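**From the bench: teaching an arm to hesitate**

Regular readers will remember that the Casholm group spent the winter trying to get a robot arm to take servers apart. Regular readers with long memories will also recall our spring item, in which we reported that it was very good at the first half of every job. It could find the lid, find the screws and find the heatsink. Then it would reach the delicate bit and press on with the confidence of a man assembling a wardrobe without the leaflet.

The trouble was never really sight. The policy (the learned bit, trained on recordings of people driving the arm by hand) knew where things were to within a hair. What it hadn't picked up was when to slow down, and the reason is slightly embarrassing for those of us who did the driving. We are inconsistent. One of us creeps up on a part and waits. Another goes straight in, because lunch. Average the two together and you get an arm that creeps up on things at speed.

So the new method, which goes by the name of Pluvano for reasons lost in a long meeting, leaves the path alone and learns the pace separately. A small second network looks at the wrist camera and at how much the main policy's guesses disagree with one another. Where the guesses scatter, it stretches the next few moves out in time. Where they agree, it lets the arm get on with things. There is no extra sensor and no hand-written rule saying "careful, socket". We did try a hand-written rule. It was careful about everything, including the bin.
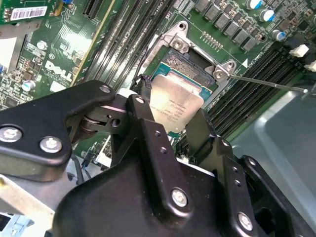

Processors were the test we cared about, chiefly because they were what we kept getting wrong. The task is to take the chip between the fingers and move it clear of an open socket without dragging it across the contacts or clouting anything nearby. On a crowded board like this Dell one there is plenty nearby to clout, with memory slots on both sides and the socket's metal bracket standing open right behind the chip. A tilt like the one in the fingers here is the sort of thing that makes the policy's guesses scatter, as it has to choose between straightening the part and simply backing off with it as it is. The old version would choose both. Pluvano slows right down until the guesses settle on one or the other, and then commits.

Now the numbers, for those who skipped to them. We ran 100 attempts with each version, same arm, same starting spread. The plain policy managed 46 clean removals. With the pacing network it managed 90. Of the ten it missed, 5 were dropped chips and the rest were the arm slowing down so thoroughly that it hit the time limit, which we have decided to regard as a more grown-up kind of failure.

Two cautions. Runs with Pluvano take longer, and anyone hoping to clear a skip full of old servers before tea should look elsewhere. We also haven't shown that it helps with putting a processor back in. Early attempts at that are not for a family newsletter.

Our colleagues at Saavedra are trying the same pacing network on their cable-routing rig, where the guesses scatter nearly all the time, so we await news of the slowest cable ever routed. The training recordings and the pacing code will go up on the Skokovard shared drive in April, once we've removed the spoken commentary from the driving sessions. If you have a policy that rushes and would like to try it, drop us a line at the bench. Please bring your own servers, as we are fond of the ones we have left.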